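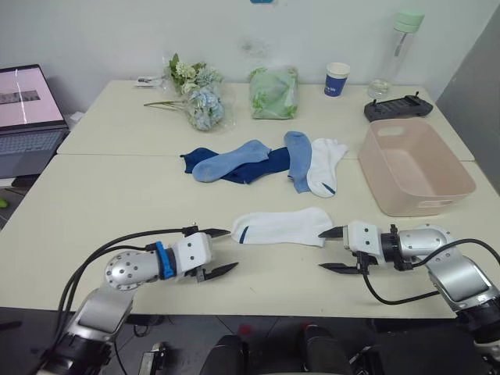
Can I swap the gripper on one arm without re-homing the other?
Each arm homes separately, so you only need to re-home the arm you've worked on. Save the new open and closed values before you start a two-arm routine, or it will load the old ones.

Ticket: right gripper gives up part way through a sock
Opened by: Emmanuel Urio
Project: Barasa (two-arm sock folder)
Status: closed

Opening post, April 2, 2022

Hello all, back with another one I'm afraid. Barasa is my sock folding build, the two-arm thing on the white tables at Komon, and for the last few evenings the right gripper has been driving me round the bend. It homes fine. It opens fine. It picks up socks quite happily for a while and then it closes on one, hums, and throws a "close target not reached" error. The whole routine stops with the left arm hanging there waiting for its partner.

What I know so far:

Fully open is 0 on both grippers and fully closed is 2,000. When the right one faults, I've read the position off the Lorow console with the jaws shut on nothing at all, and it says 1,826. The jaws are touching by then (I can't get paper between them) so the controller is still trying to squeeze its way to a number it can't get to. Re-home it and it goes straight back to 2,000. Left gripper never does this.

Both grippers run off Flokent driver boards, same firmware, same settings file. Supply is shared. Nothing has been changed on the software side since January.

Things I tried before posting:
Restarted everything, obviously.
Put the close timeout up a bit. It hums for longer and then faults.
Cleaned the jaw pads, there was a lot of fluff in the crosshatch. Nice and grippy now, still faults.
Only ran white ankle socks in case the thick ones were to blame. Made no difference.

Any ideas very welcome!

Reply from Dennis Mrema

Sounds like lost counts to me. If the jaws are shut and it reads low, then the encoder has missed some travel on the way. Two easy candidates are a slipping coupling on the motor shaft or a bad encoder connection. Put a paint pen line across the shaft and the coupling, run it till it faults, and see if the line still meets up. Please don't just lower the closed value to make the error go away. I did that on mine and burst a spring.

Also, is it random or does it happen at the same point in the fold?

Emmanuel

Lowering the closed value was literally what I was about to do, so thank you for that. Paint line is on. I'll leave the socks out of it and just cycle the jaws.

Log, first evening

Jaws open and shut 50 times with the arm parked and the wrist level. No fault. Read 2,000 at the end. Paint line still lined up perfectly.

Did the same again with a folded sock in the way to give it something to bite on. No fault. I was rather hoping for one by now.

Then ran the actual folding routine. Faulted on cycle 17. Checked the paint line and it hadn't moved, so I'm crossing the coupling off. Re-homed, ran it again, faulted earlier that time. So it isn't a fixed number of cycles, but it only happens when the arm is moving as well as the jaws. 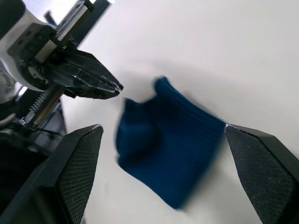 Wrist camera: ribbed blue knit at the jaws, other arm's jaw upper left.

Log, second evening

Dennis asked if it's the same point in the fold and I hadn't been watching for that, silly me. I got Lorow to write the gripper position to a file on every move and then went through it with a cup of tea. The counts don't slip a little bit each time like I'd assumed. They hold steady for ages and then drop by a chunk, and every one of those drops is during the wrist roll, when the right arm turns the cuff over. Nothing at all during the pick, nothing during the laying down.

Tried it by hand: motors off, position showing on the laptop, jaws held still with a strip of tape. Rolled the wrist slowly all the way one way and back. Position wandered about although the jaws weren't moving. Did it on the left arm and the number didn't budge.

Dennis

There you go then, it's the cable. Have a look at the encoder plug on the gripper side first. Tug each wire gently, one at a time. If they all feel solid, wiggle the loom while you watch the number.

Emmanuel

Found it! Took the cover off the gripper housing and the second wire I tugged came out of the plug with almost no effort. It's one of the encoder signal wires. The crimp had gripped the insulation and hardly any of the copper, so it had been making contact most of the time and letting go when the roll pulled on it. My own crimping, sadly – I did that plug late on a Sunday and I remember being pleased with it.

What I did:
Cut that end off and re-crimped all of the wires in the plug, not only the bad one.
Gave the cable a bit more slack where it leaves the gripper and put a tie on the housing so the roll can't pull on the plug.
Put the close timeout back to where it was.
Re-homed the right arm and saved the values.

Tape test again afterwards and the number sits still through the full roll. Then I ran the folding routine 50 times, stopping only to put socks back on the table, and it read 2,000 at the end. The folds themselves are still a bit sad (the long ones come out like a badly rolled pancake) but that's a different ticket.

Dennis

Good stuff. Worth doing the left plug as well if it was the same late Sunday.

Emmanuel

It was. Doing it tonight. If I get time I'll also make Lorow warn me when the count jumps with no move command, it would have saved me a couple of evenings. Closing this one.

Later note, Emmanuel

Left plug was fine but I re-crimped it anyway. The warning is in the Barasa settings file now, under gripper checks, and it's off by default. If you switch it on, home both arms first or it shouts at you the moment you power up.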